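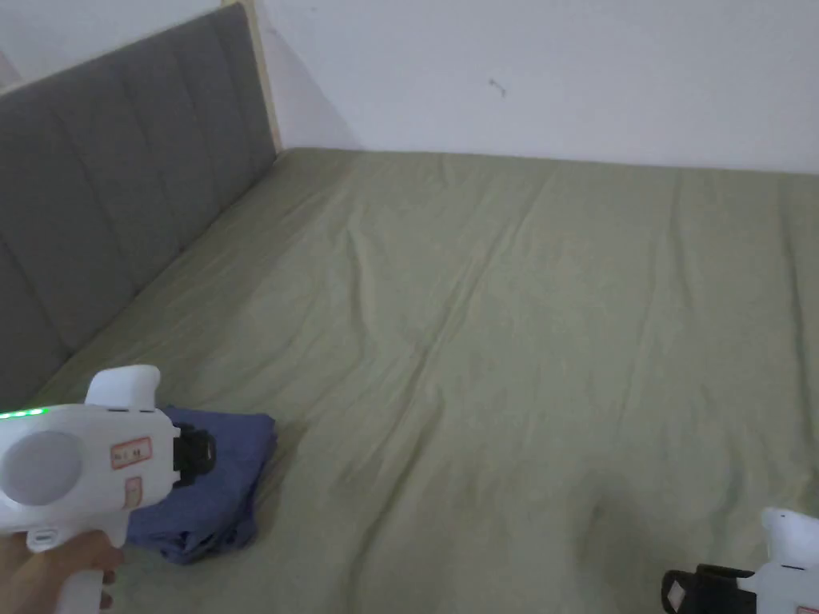
Rupert Pichler replied at 9:14 that the county had no authority to sign the transport agreement in the first place, and that the thread should begin from that point before anyone argued over the hotel rates.

collado_resident
I would ask Mr. Pichler to cite the section he relies on. The emergency shelter ordinance, adopted in February, permits the county manager to enter into short-term agreements for lodging and transport of newly arrived families. The agreement with Proleo was signed under that ordinance. One may object to the policy, but the signature itself appears to be in order.

Rupert Pichler
The ordinance covers lodging and transport within the county. Section 3 is plain on this. Proleo carried families from the intake center in Collado to Pramano, which lies across the county line. The agreement describes this as "onward placement," a term that does not appear anywhere in the ordinance.

M. Intake Desk
I worked at the intake center during the period in question and write in a personal capacity. Families were asked whether they wished to go to Pramano. They were given a form in their own language and were allowed time to read it. Several declined and remained in Collado. I do not recognize the account in which people were put on buses without being told where they were going.

northside_reader
With respect to the previous poster, the form is precisely what concerns many of us. The version released with the council packet states that lodging "will be available" in Pramano for 10 nights. It does not state who would pay after that. Two families have told the legal aid clinic that they understood the stay to be open-ended. If people consent on the basis of incomplete information, the county should not treat the signature as the end of the matter.

M. Intake Desk
The 10-night limit was explained verbally at the desk. I accept that it should have been printed in larger type, and that the question of payment should have been answered on the page.

collado_resident
May we return to cost? The packet shows that Proleo was paid $1,296 per family, transport and lodging included. A second bidder, Zukero, quoted $1,000 but excluded lodging. The two figures have been compared in several letters to the council as if they covered the same service. They do not.

Rupert Pichler
I have made that comparison myself and will correct it. My objection to the contract stands regardless of price. An agreement made outside the ordinance is not repaired by being good value.

pramano_tenant
Members in Collado may wish to consider how this was received at the other end. Our town council was notified by email on the afternoon the first bus arrived. The school office had no enrollment packets in Spanish, and the clinic had closed for the day. Residents here were willing to help and would have done so properly with a week of notice. I have no complaint against the families.

northside_reader
Was Pramano's council asked to agree to the placements, or only informed?

pramano_tenant
Informed. The email is in our public record. It contains no request for a reply.

collado_resident
That is a fair criticism, and I was not aware of it. I continue to believe the manager acted within the ordinance, but notice to the receiving town ought to have been required.

Moderator
Posters are reminded that the names of individual families are not to be given here. One post has been removed for that reason. Written comments on the proposed amendment to Section 3 may be left with the county clerk until 4 p.m. on the day of the hearing.

Rupert Pichler
My comment has been filed. I have asked that the amendment define "placement" and require written consent from the receiving town.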